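布の模様はどうやってできるか 織りのしくみ入門

対象:小学校高学年から
読む時間のめやす:26分(実験をふくむ)

1 布は糸の集まりである

シャツ、カーテン、ふきん。家の中の布を虫めがねで見ると、多くは細い糸が規則正しく組み合わさっている。糸を組み合わせて平らな布にする方法は、大きく「織る」と「編む」に分けられる。

織った布を織物という。織物では、縦方向の糸と横方向の糸が直角に交わる。編んだ布は編物(ニット)という。編物では、糸が輪をつくり、その輪に次の輪が通っている。Tシャツやくつ下は編物なのでよくのびる。ハンカチやジーンズは織物で、編物ほどはのびない。

このページでは織物だけをあつかう。

2 たて糸とよこ糸

織物の縦方向の糸を「たて糸(経糸)」、横方向の糸を「よこ糸(緯糸)」とよぶ。布を織る機械や道具を織機(しょっき)という。手で動かすものは「機(はた)」ともいう。

織機には、はじめにたて糸を何本も平行に張っておく。次に、たて糸の一部を上に持ち上げる。持ち上げた糸と残りの糸の間にすき間ができる。このすき間を「ひ口(ひぐち)」という。ひ口によこ糸を通し、くしのような形の「おさ」で手前に打ちよせる。その後、持ち上げるたて糸を入れかえて、またよこ糸を通す。

つまり、織る作業は次の三つの動作のくり返しである。

開口:たて糸を上下に分ける
よこ入れ:よこ糸を通す
おさ打ち:よこ糸を打ちよせる

たて糸は、織っている間ずっと強く引っぱられている。そのため、切れにくい丈夫な糸が使われる。織る前に、のりをつけて補強することも多い。

3 三つの基本の組織

たて糸とよこ糸の交わり方を「組織」という。基本になる組織は三つあり、三原組織とよばれる。

平織(ひらおり)
たて糸とよこ糸が1本ずつ交互に上下する。もっとも単純な組織で、交わる点が多いため、うすくても丈夫である。ハンカチやガーゼに使われる。

綾織(あやおり)
よこ糸がたて糸を2本以上こえてから下にもぐる。もぐる位置が1段ごとに1本ずつずれるので、表面にななめの線があらわれる。この線を綾線という。斜文織(しゃもんおり)ともいう。ジーンズのデニムは綾織である。

朱子織(しゅすおり)
交わる点が少なく、しかも点どうしがはなれている。糸が長くうき出るので、表面がなめらかで光をよく反射する。そのかわり、こすれに弱い。もっとも小さいくり返しの一つは、たて糸5本、よこ糸5本で一組となり、「五枚朱子」とよばれる。

4 模様をつくる二つの方法

布に模様をつけるには、織ってから染める方法と、先に糸を染めてから織る方法がある。前者を後染め、後者を先染めという。白い布に型を使って色をのせるプリントも、布になってから色をつける方法である。

先染めの場合、模様は次の二つの条件で決まる。

条件A:色のついた糸をどの順番でならべるか
条件B:どの組織で織るか

同じ順番でならべても、組織がちがえば別の模様になる。反対に、組織が同じでも、色の順番をかえれば模様がかわる。

たて糸だけを黒、白、黒、白と太い帯にならべ、よこ糸を全部白にすると、たてのしま模様ができる。ただし、黒い帯の部分にも白いよこ糸がまじるので、平織では灰色に見える。はなれて見ると、目が細かい黒と白を区別できず、中間の色として感じるためである。

5 千鳥格子のしくみ

千鳥格子(ちどりごうし)は、先染めの織物を代表する模様の一つである。鳥が飛ぶ形に似ていることから、この名がついた。英語では「ハウンドトゥース」、猟犬の歯という。同じ形を、日本語では鳥に、英語では歯に見立てている。

基本の作り方は次のとおりである。

たて糸:黒4本、白4本をくり返す
よこ糸:黒4本、白4本をくり返す
組織:2本こえて2本もぐる綾織

黒いたて糸と黒いよこ糸が交わる場所は、どちらが上になっても黒である。白どうしの場所は白になる。黒と白が交わる場所では、上に出た糸の色が見える。綾織では上に出る場所がななめにずれていくので、黒と白の細いななめじまができる。このななめじまが黒い四角や白い四角につながり、とがった「歯」の形になる。

糸を太くすれば模様は大きくなり、細くすれば小さくなる。色は黒と白にかぎらない。こい色とうすい色の2色があれば、同じ形をつくることができる。

なお、千鳥格子に見える布がすべて織りによるものとはかぎらない。プリントで同じ形をあらわした製品もある。布の裏を見ると、区別の手がかりになる。先染めの場合は裏にもはっきりした模様が出るが、プリントでは裏の色がうすいことが多い。

6 実験:紙で織る

用意するもの
黒い紙と白い紙(どちらも色画用紙)、はさみ、定規、のり、台紙

手順
(1)黒い紙と白い紙を、はば1センチメートルの帯に切る。黒16本、白16本をつくる。
(2)半分の帯をたて糸として、黒4本、白4本、黒4本、白4本の順に台紙にならべ、上のはしだけをのりでとめる。
(3)1段目。黒い帯をよこ糸にして、左から2本の上を通し、次の2本の下を通す。右のはしまでくり返す。
(4)2段目。黒い帯を使い、上下がかわる位置を右に1本ずらす。左はしの1本は下を通す。
(5)3段目、4段目も黒い帯を使い、同じように1本ずつずらす。
(6)5段目から8段目は白い帯を使う。ずらし方は続ける。4段で一まわりするので、5段目の通し方は1段目と同じになる。
(7)9段目からは、また黒4本、白4本の順に入れる。
(8)帯のはしをのりでとめる。

はさみを使うときは、刃の先に指を置かないこと。帯の間にすき間があると形がくずれるので、1段ごとに上へつめる。

できあがったら、2メートルはなれた場所からも見る。次に、同じ色の順番のまま平織でつくり、結果を比べる。

7 ことばのまとめ

織機:布を織る機械や道具
ひ口:よこ糸を通すための、たて糸のすき間
おさ:よこ糸を打ちよせる部品
組織:たて糸とよこ糸の交わり方
綾線:綾織の表面に出るななめの線
先染め:糸の段階で染めること
後染め:布にしてから染めること

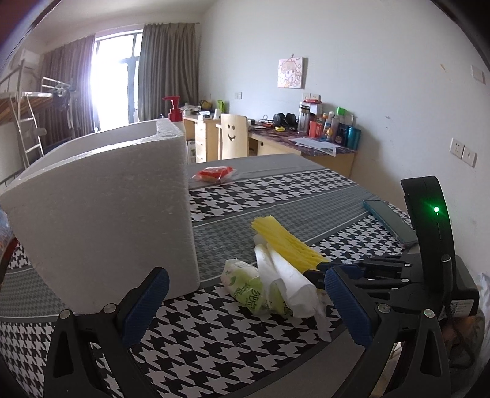
図1 千鳥格子と灰色の無地が帯になったテーブルクロス。格子には大小がある。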